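Kedengate Tabletop Chores, simulated set

Version 2 of the data card, updated in November.

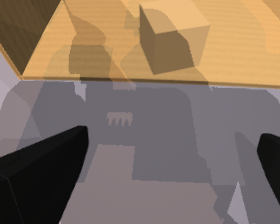
Kedengate is a small set of simulated tabletop tasks for testing whether a policy trained in rendering alone can do simple household and shop-floor chores. The tasks are pick up, set down, push to a mark, stack, clear the table, and wipe. All of them use one arm with a two-finger gripper, and the view comes from the hand. The wrist view is hard on a model. With the fingers open over the floor and the tan cube up past the table edge, most of the pixels are grey floor and shadow, and the cube itself is only partly in view. We kept views like this in the training split. A policy that has only been shown well-centered objects tends to stall when it gets one.

Contents

There are 14 task variants and 400 episodes per variant. Each episode has the wrist view, joint positions, gripper opening, and a success flag set by the simulator. Clear the table and wipe are longer than the others and are split into stages. Stage labels were written by hand for the test split only.

Rendering

Shadows are on in every episode, including the shadow of the arm. Light direction and strength are drawn at random at the start and then stay fixed. Table and block colors come from a short list, and some pairs are close in tone on purpose. Version 1 had no arm shadow, and models trained on it did worse on the real bench at Prikcombe. Please don't mix the two versions.

Can it do chores yet?

Partly. Our baseline, Mendonça, is reliable on pick up and set down with blocks. On clear the table it finished 44 percent of test episodes with no help. Most failures came after a missed grasp, when the arm closed on air and carried on as if it had the object. Wiping looks good in simulation and poor on the bench, and we would not read much into the simulated score. A person clears the same table in a few seconds.

Known problems

Contact between block and finger is too sticky at low speed.
The success flag for push to a mark ignores rotation.
Roughly 300 episodes start with the object fully out of view. They are listed in out_of_view.txt.
No cloth, liquid, or food in any task.

Loading

Unpack the archive and point the Flustbridge loader at the top folder. Older loaders will read the files but drop the gripper channel without a warning.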